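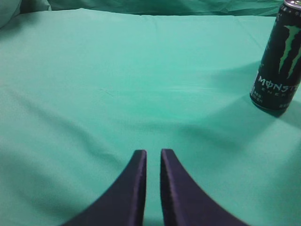

Why does the planner move to a pre-grasp pose that is good for one camera and useless for the other?

Because the pose score uses the wrist camera only. The fixed camera is read later, at the check stage, and by then the arm already stands where it stands.

I write this question first since I asked it myself for most of June and did not have the answer on one page. Now to the notes.

Notebook, June, started 9:40 in the morning. Branch of Gultusach with the new pose filter. Gultusach is our planner, Drenusik is the perception node, for colleagues from the other bench who mix them up.

Goal for this session: make the can pose stable enough so that the planner stops changing its mind between two approach directions. Last week it changed the approach several times before one motion. The motion itself was correct, but the waiting was long and the log was ugly.

What I changed before start:

- Drenusik now gives a covariance with each pose, before it gave a single confidence number.
- Gultusach keeps the old approach direction if the new one is better by less than a margin. Margin is in the config under "switch_margin". I started with a small value.
- Timeout for a pose is 700 ms. Older poses are thrown away, they are not extrapolated.

First run with recorded data, no arm. The log has 1,576 pose messages. In 618 of them the estimated axis of the can was tilted, although a can which stands on a table has a vertical axis. I looked at a good part of these by hand. Most come when the rim is outside of the wrist image, or only a thin piece of it is inside. The fit then has the side of the cylinder and nothing to close it at the top, so the axis is free to lean toward the camera. The position on the table is still quite good in these cases. Only the tilt is bad.

So it is not a noise problem, and my filter from last week was smoothing something that should not be smoothed. I removed it.

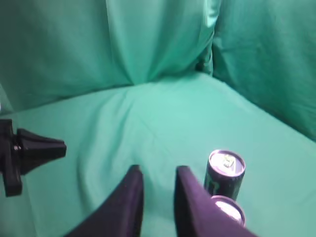 Now the fit has two modes. When the full lid is seen, it uses the ellipse of the lid and takes the axis from there. When the lid is not complete, it takes the vertical axis as given and estimates only x, y and radius. The mode is written in the message, so the planner can read it. I was afraid of jumps when the mode changes during approach, and yes, there is a jump, but it is mostly in height, and we do not use the height before the last segment.

One more thing about the lid mode. A very bright lid makes two ellipses, an outer one from the rim and an inner one where the pixels are saturated. Drenusik took the inner one sometimes and then the radius was too small. I added a simple rule: of two nearly concentric ellipses, take the larger. Lowering the exposure would also help, but then the dark sides of black cans have no edges for us, so I leave it as it is.

Also for occlusion by our own fingers. The finger mask was made from the old CAD model and it is thinner than the fingers we have now. Along the border of the mask there was a strip of finger pixels that went into the fit as "object". I made the mask wider by dilation. This is ugly — the right way is to render the mask from the real joint opening — but for today it is enough.

11:15. Second run on the same log. The tilted poses are gone from the partial-lid frames, as they must be by construction, so I do not count this as success. The interesting part is the lid mode, and there I see no bad radius any more in the parts I checked.

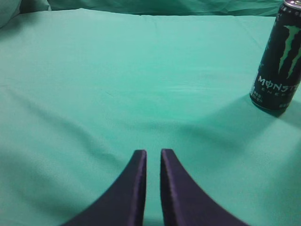
The planner side. With the stable pose, the switching between approach directions is much less, but it still exists when the can is near the image border. Here the two directions have almost the same cost, and the small value of the margin was too small. I tried a larger one and the switching stopped. The price is that the planner is now a bit stubborn: if the can would really be moved, it needs one more cycle to accept this. For a static table it is fine. For Bratano, where the objects are on a belt, please do not copy this value!

I also found a stupid mistake of mine. The margin was compared before the costs were normalized, so it had a different meaning for long and short paths. Fixed. If somebody used my branch before today, the old value of the margin cannot be compared with the new one.

Sampling: Gultusach takes 2,000 candidate poses per request. I tried with fewer and the selected pose was often the same, but in cluttered cases it was visibly worse. I keep 2,000. The time is spent in collision checking anyway, and there I can save more if I sort the candidates by wrist-view score first and stop early.

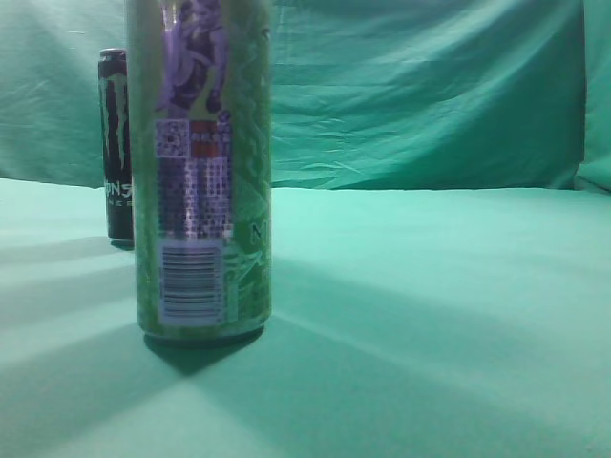 Back to the question from the top of the page. The check stage compares the pose from the wrist camera with the pose from the fixed camera, and it fails when one can covers a part of another in the fixed view. The fit gets one visible side edge instead of two, and the center goes sideways, away from the hidden side or toward it, depending on which edge was found. Then the check says "disagree" and the whole plan is rejected, although the wrist pose was good.

Two possible ways:

(a) Give the occluded view a big covariance across the hidden direction, and let the check use it. Small change, all in Drenusik.

(b) Put the fixed-camera visibility in the pose score, so the planner knows before moving what the check will be able to see. Larger change, but it is the correct one in my opinion.

I did (a) today and wrote an issue for (b). With (a), the rejected plans in the log which I reviewed are now accepted with a warning. I did not test on the arm yet, so please consider this as a result on recorded data only.

A can cut by the upper image border is also a problem for the check, because the size test wants the full height. I changed it: if the box touches the border, the height test is skipped and the width test stays.

Open points:

- Calibration file name is still hard-coded in the Hennessy launch script. I forgot it again.
- Rendered finger mask, see above.
- Write the fit mode in the replay viewer, now I see it only in the text log.
- Ask if the 700 ms can be shorter when the arm is moving.

Stopped 16:50. Branch is pushed, not merged.

Shared 4 times · 3 comments

benchtwo
Does the two-mode fit break if the can is lying down? In your partial mode it would be forced vertical.

pose_and_plan
Yes, it will be wrong. There is a test for the aspect ratio before the fit and a lying can should go to the old code, but I have only few such logs. Send me some if you have.

k_replay
The margin before normalization also explains my strange results with the short paths. I will repeat them on the new commit and write here.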